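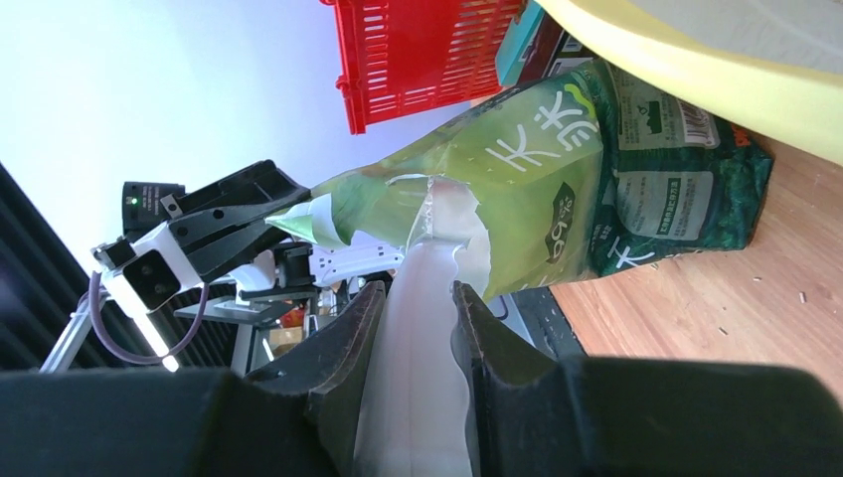

Odette Marlowe
Teleoperator, Kisbridge

Evening, and my wrists are letting me know about it. We are still on bags. I thought I was done with bags back in May, when we finished the folding set, but the Drirnville people want more of them and so bags it is, with me holding one handle in each fist and the two arms doing whatever my hands do, only a little later and a good deal more stiffly.

The green one was my companion for most of the afternoon. It has 米糕 in big white letters across the front and a 99 on the label underneath, and I have looked at it for so long now that I could draw it from memory (badly, but still!). The top corner is torn open and the white plastic inside pokes out of it, and that bit of plastic is what I go for. I bring the fingers in wide, one on each side, and then comes the part I find so hard to write down for the new starters - you have to stop. Just for a breath. If I close while I'm still moving, the corner folds over and slides away, and the whole try goes in the bin.

My own hands would never bother with any of this. I'd pinch it and pull and be thinking about supper. But I can't feel the plastic through the handles, so I go by the wrist view, and I've learned to watch the shine on it, which shifts a little when the plastic starts to move. The other arm I keep close by, its jaw pointed at the bag, and half the time I forget I have a left hand at all until I need it.

I got through 20 tries before lunch and was rather proud, and then threw out seven of them when I watched them back. Too jerky. Gosselin wants 490 good ones from our table, and I want them to be good ones too, because whatever I do wrong gets learned right along with the rest. There's a fidget I do just before I close, a tiny wiggle, and I'd hate to see it turn up in the arm one day with me at home in my slippers.

The floor under the table is all crumbs and bits again. I meant to sweep and didn't. Ruvivska passed 100 on their own bags this week and sent us a cheerful note, and I'm truly glad for them, though I did go back and do three more before I put my coat on.

Tomorrow I want to try it with the chair lower, and see if my shoulders like that any better.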